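Clika Lehrbetrieb – Einrichtung und Bedienung
Abschnitt 6: Aufgabe durch Fernführung vorgeben

Stand: 12/11/2024
Redaktion: Veerle Verschueren, Fachprüfung: Boonmee Thaweesak

6.1 Geltungsbereich

Der Abschnitt beschreibt das Aufzeichnen einer Aufgabe mit dem Führungsgerät Erkton. Als Beispielaufgabe dient das Einlegen farbiger Würfel in einen Korb. Das Führen des Arms von Hand wird in Abschnitt 7 behandelt. Die Kalibrierung nach Abschnitt 4 muss abgeschlossen sein.
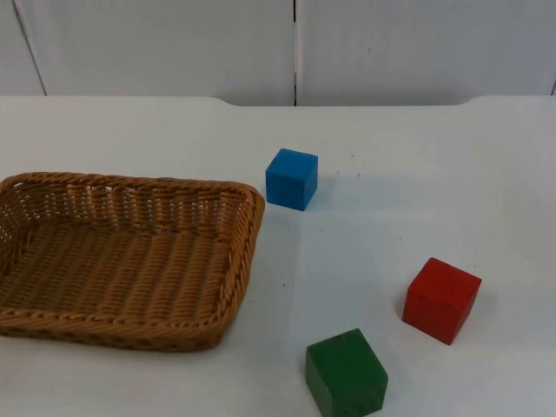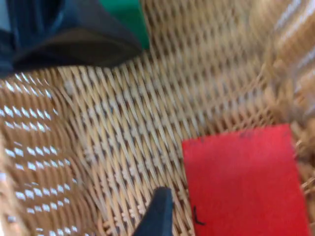
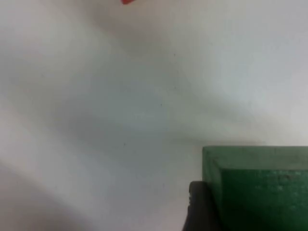
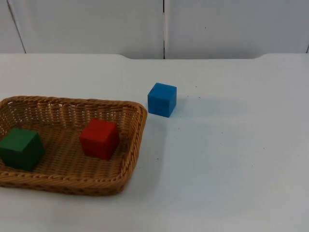 Arbeitsplatz der Beispielaufgabe; erstes und viertes Bild: feste Kamera, zweites und drittes Bild: Handgelenkkamera.

Kann eine Aufzeichnung weiterverwendet werden, wenn der Bediener während der Vorführung gezögert hat?
Kurze Pausen sind zulässig, solange der Greifer dabei nicht unbeabsichtigt geöffnet oder geschlossen wird. Pausen am Anfang und am Ende lassen sich im Programm Bostau abschneiden. Eine längere Pause mitten in der Bewegung wird dagegen mitgelernt und kann dazu führen, dass der Arm an derselben Stelle stehen bleibt. Solche Durchgänge sind zu verwerfen und neu aufzuzeichnen.

6.2 Vorbereitung

1. Tischfläche abwischen und den Korb auf die linke Tischseite stellen. Er darf über den Bildrand der festen Kamera hinausragen, die rechte Korbwand muss jedoch vollständig im Bild liegen.
2. Würfel rechts vom Korb ablegen. Abstand und Drehung von Durchgang zu Durchgang ändern.
3. Steuerung einschalten und warten, bis die Statusanzeige dauerhaft leuchtet.
4. In Bostau unter »Kameras« beide Bildquellen aktivieren. Die Belichtung beider Kameras auf »fest« stellen.
5. Geschwindigkeitsgrenze für den Führungsbetrieb auf 200 mm/s setzen.
6. Speicherplatz prüfen. Für eine Sitzung mit 100 Durchgängen werden 28 GB benötigt.

VORSICHT
Quetschgefahr zwischen Greiferfingern und Tischfläche. Beim Umsetzen der Würfel muss der Arm in Ruhestellung stehen und die Freigabe am Führungsgerät gelöst sein.

Hinweis: Nach einer Änderung der Kameraposition ist ein neuer Datensatz anzulegen. Aufnahmen mit unterschiedlicher Kameraposition dürfen nicht unter demselben Namen gespeichert werden.

6.3 Aufzeichnung

1. Führungsgerät in die Nulllage bringen. Weicht die Stellung des Arms ab, meldet Bostau »Lage ungleich« und sperrt die Freigabe.
2. Freigabetaste drücken und halten. Der Arm folgt ab jetzt dem Führungsgerät.
3. Aufzeichnung mit dem linken Fußtaster starten.
4. Den Greifer über den ersten Würfel führen und so ausrichten, dass die Finger parallel zu zwei Seitenflächen stehen.
5. Absenken, Greifer schließen, Würfel senkrecht anheben.
6. Den Würfel über den Korbrand führen. Erst über dem Korbboden absenken und den Greifer öffnen.
7. Schritte 4 bis 6 für die übrigen Würfel wiederholen. Die Reihenfolge der Farben ist vor der Sitzung festzulegen und beizubehalten.
8. Arm in die Ruhestellung zurückführen, dann die Aufzeichnung mit dem linken Fußtaster beenden.
9. Durchgang bewerten: rechter Fußtaster kurz für »gültig«, lang für »verwerfen«.

Hinweis: Der Bediener führt nach den Kamerabildern am Monitor. Direkter Blick auf den Tisch verleitet dazu, Informationen zu nutzen, die in der Aufzeichnung fehlen.

VORSICHT
Wird die Freigabetaste bei geschlossenem Greifer losgelassen, hält der Greifer den Würfel weiter. Der Arm bleibt stehen und steht unter Spannung. Nicht von Hand wegdrücken.

6.4 Durchgänge prüfen

1. Datensatz in Bostau öffnen und die Ansicht »Doppelbild« wählen.
2. Anfangs- und Endbild der festen Kamera vergleichen. Liegt im Endbild noch ein Würfel außerhalb des Korbs, ist der Durchgang als unvollständig zu kennzeichnen.
3. Bilder der Handgelenkkamera auf Bewegungsunschärfe prüfen. Unschärfe während der Transportbewegung ist zulässig, unmittelbar vor dem Greifen nicht.
4. Zeitversatz zwischen beiden Kameras ablesen. Liegt er über dem Grenzwert aus Abschnitt 4, Synchronisation wiederholen.
5. Gültige Durchgänge mit »Übernehmen« an das Lernmodul Phromma übergeben.

6.5 Störungen beim Führen

Arm folgt ruckartig: Netzwerkverbindung des Führungsgeräts prüfen. Der Betrieb über Funk ist für die Aufzeichnung nicht freigegeben.

Greifer schließt nicht vollständig: Fingerweg in Bostau neu einlernen (Abschnitt 4.3).

Finger berührt den Korbboden: Untere Grenze des Arbeitsraums anheben. Den Korb nicht unterlegen, er verrutscht sonst beim Einlegen.

Meldung »Puffer voll«: Aufzeichnung beenden und den Durchgang verwerfen. Die Obergrenze beträgt 1.000 Einzelbilder je Kamera und Durchgang.

Weiter mit Abschnitt 7: Aufgabe durch Handführung vorgeben.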